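Two Grippers and a Stack of Plates: our project report

5 min read 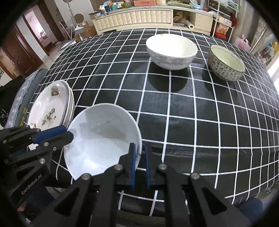 Idun Tveit

So, the project! If you've been following the group page you'll know that Orysia Sirko and I picked "hand-held grippers" back in March, mostly because everyone else had already bagged the wheeled things. The idea is simple enough. You hold a gripper in your hand, you do an ordinary household job with it, a camera on the gripper records what it sees, and later on a robot arm is meant to learn the job from the recordings. We were never going to get as far as the arm. Our bit was the jobs, the table and a rack to park the tools on, and that turned out to be plenty.

We worked at home, in the big room, with the table pulled out from the cabinet so you can stand at it without barking your shins. Our supervisor, Pouran Tabrizi, wanted crockery. I wanted socks (soft, quiet, can't break) but crockery is the harder problem and she was right to push us. Bowls are horrible! The wall is curved, the glaze is slippery, and if you only catch the very edge of the rim the whole thing swings down like a pub sign.

The grip that worked best for me was the one with the big white bowl, where one blue pad goes inside the rim and the other stays outside, with the wall of the bowl between the jaws. You come in lower than feels natural. I kept wanting to pinch at the top the way you would with your fingers, and your fingers cheat, they bend. The jaws just open and close. Once I'd stopped treating the gripper as a hand and started treating it as a pair of salad tongs, things went a lot better.

Two grippers at once was a different story. For the large bowl we had one on the right rim and the other coming in at the left, and the trouble there is that each hand thinks it's in charge. If I squeezed first and lifted first, the bowl tipped towards my slow hand. We tried counting out loud, which helped a bit, and then Orysia suggested resting both elbows against our sides before lifting, which helped loads. I'd put that at the top of any instructions.

A word on the tablecloth, as it took up an embarrassing amount of our planning. It's glossy black with a white grid on it. I'd wanted the grid so we could put things back in the same squares between goes, and it does do that very nicely. What I hadn't thought about was the shine. White bowls throw reflections at you as it is, and with a glossy cloth under them you get pale patches there as well. If I bought it again I'd get the same pattern in matt. The wrinkles never fully came out either (I ironed it through a tea towel, on low, and it made no difference whatsoever).

Now the part we built ourselves. The rack is a plank with four pegs and a strip of foam, and it's called Unov because that was the word left over on the label maker. It took three goes. On the first one the pegs were too close together, so the linkages caught on each other. The second one was glued before we'd checked it, my fault, and leaned. The third is screwed, sits level and holds both tools with the pads clear of the wood. The pads matter more than I'd realised: get a bit of sawdust on one and it slides straight off glaze. We wipe them with a damp cloth before every session now.

For the write-up we logged 93 attempts at lifting a bowl and putting it down on a chosen square. We called 46 of them good, meaning the bowl landed in the square the right way up and without a bump. The rest were mostly near misses. Another 30 attempts with the plates didn't make it into the results, as we kept changing the rules halfway through. Plates in a stack are a problem all of their own, with hardly any gap to get a pad into, and I'd happily spend a whole term on them.

Things I'd still like to sort out: a softer pad for thin rims, a better way of starting both recordings together, and a chair, because standing at that table for an afternoon does your back in. Orysia is carrying on with the rack over the summer. The drawings are in the shared folder under Unov, third version, and please ignore the second.

Recent project reports

Getetti: a plant waterer made from a biscuit tin
Berhe, the drawer that opens itself (mostly)
What we learned wiring the Arnau bench lamp, by Oksana Panasiuk
Sorting buttons by colour with a cheap sensor, by Orysia Mykhailiuk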